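6th April, workshop notebook

Back on the club kit job this morning, with a pot of tea and the radio on low. Wendton want their training bibs and the net repairs sorted before the Irkum match, and I have promised both, which was perhaps a bit generous of me. Two of the bib seams had gone at the shoulder again, same as in October, so I've doubled the stitching and will see how they like that!
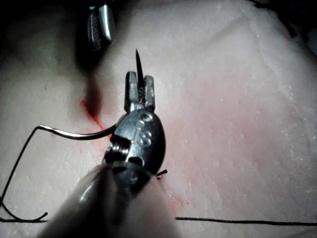
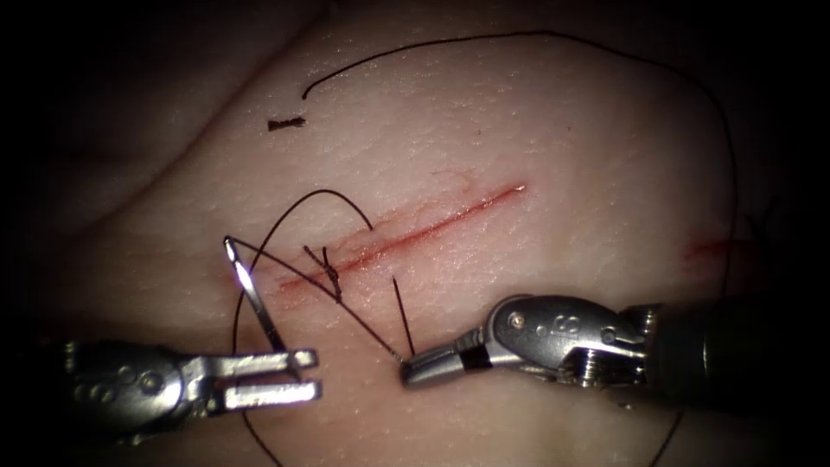 2 min read

The goal net is the bigger worry. There are three holes low down on the left side, and the Akus twine is a touch thinner than the old stuff, so please knot it twice if you carry on after me. I did the smallest hole and left the other two pegged out on the long bench.

Pitch fund stands at 3,030 after the Nông friendly, so we can afford six new corner flags (the old ones are very sad). Must ring about the line paint, and find out who has the good scissors.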